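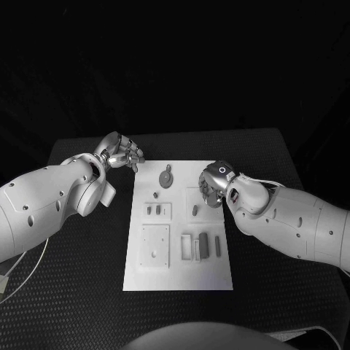 Parts board practice, Murkuvard College student robotics team. Right hand holding a dark disc over the board.

FOR IMMEDIATE RELEASE
Friday, October 30, 2020

MURKUVARD STUDENTS ENTER TWO-ARM CLASS AT PIRKDEN CUP

First college entry in the class. Public stream planned, school groups welcome.

MURKUVARD -- The student robotics team at Murkuvard College has entered the two-arm assembly class of the Pirkden Cup, the regional contest for college and high school teams. Entry confirmed this week. The team is called Stadidico, same name as the club it grew out of, and will compete in February.

Quick version of the task for anyone new to it. Teams get a board with plates, pegs, a disc and some loose parts. Parts have to end up where the task card says. Each team works with a pair of arms and has 40 minutes on the clock, setup included. The score is out of 100. Points for each part placed, points off for anything dropped or knocked over, and a restart costs you too. The task card stays sealed until the morning of the event, so nobody can train on the exact layout.

Stadidico has been practicing on its own boards since the start of the semester. Members take turns building a layout and writing the card, and another group runs it cold. The practice log stood at 1081 entries when this release was put together. Every run goes in, including the bad ones. Club rule from the first meeting.

The class is run as a full-credit course this year, which is new. Up to now it was a club only, evenings, no grade. Students in the course keep a lab notebook, hand in one written review of another group's code, and have to run at least one board themselves before the end of the term. Programming experience helps but isnt required. Several of this fall's members signed up from the design and nursing programs.
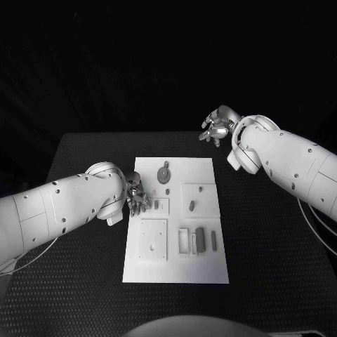
Most of the fall has gone into getting two hands to share one small board. A single arm was last year's project and the team got decent at it. Two is harder. Both hands want the same space, and the code that tells one to wait was rewritten twice in September alone. The current plan is simple: one hand works, the other stays clear. So the left hand can be down at the small plate in the corner while the right is held up high, well off the board. Slower than the team would like. Far fewer collisions in the log though, and drops cost more than seconds do under Pirkden scoring.

Next up is handing a part from one hand to the other, which the rules allow but don't require. There's a bonus for it. The team votes in December on whether to try it at the event or leave it for next year. Opinions are split, loudly.

Pegs have been the other big topic. Picking one up is fine. Getting it upright over a hole and letting go without tipping it, less fine. The grip group has been testing different approach angles and finger pressures and has written up its results as a short report, with the tables at the back. Copies available on request, and other teams in the Cup are welcome to it as well. The report covers short pegs and long pegs separatly, so please don't quote the short peg numbers for both.

Support for the entry comes from Egilsson, a machine shop across the river from campus. Egilsson cut the plates for the team's second practice board and is covering the $100 entry fee. The shop is also taking two students for a paid placement over winter break. Applications for those go through the course office and close before Thanksgiving. One page, no cover letter needed.

The team also wants to thank the physics department for giving up its storage room, and for the tables.

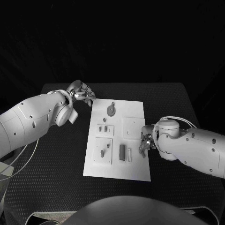
Golnar Bagheri read a draft of the entry packet and told the team the two-arm class should be judged on recovery as well as placement, since "anybody can look good on a board where nothing goes wrong." Bagheri asked that practice runs include a part put down in the wrong spot on purpose, with the group left to sort it out inside the time limit, and said the write-up on pegs needed a page on failed grips before it went out to other schools.

The team has agreed to both. Wrong-spot runs start Monday and will get their own section in the log. The failed grips page is being written now.

FOR SCHOOLS AND VISITORS

The lab isn't open for drop-in visits this fall. Instead there will be two streamed practice sessions before the end of term, free, with time for questions. Middle and high school classes can sign up as a group. Teachers who sign up get a blank task card ahead of time so students can write their own board challenge. The team will pick a few and run them live. Keep it to parts that would fit on a desk please.

Dates and the link go out by email to everyone on the list. To get on the list, write to the course office and put "practice stream" in the subject line.

JOINING THE SPRING COURSE

Registration opens with the rest of the spring schedule. Places are limited by bench time. Students who were wait-listed in the fall get first pick. Anyone joining in spring won't be on the Cup roster, which locks before the break, but will work on the practice boards alongside the team and can help with event day.

Bring a laptop that can handle a simulator. If you don't have one, ask, there are a few loaners.

ABOUT STADIDICO

Stadidico is the student robotics team of Murkuvard College, founded by students as an evening club and now part of the college's course list. Members build, program and document their own projects and share what they learn with other schools.

ABOUT THE PIRKDEN CUP

The Pirkden Cup is a yearly contest in robot assembly with classes for one-arm and two-arm setups. Teams scoring a full 100 in their class are invited to run an exhibition board at the closing session.

MEDIA CONTACT

Murkuvard College course office, attn. Stadidico. Interviews with team members by phone or video, weekday afternoons best. Larger versions of the photos on request.

###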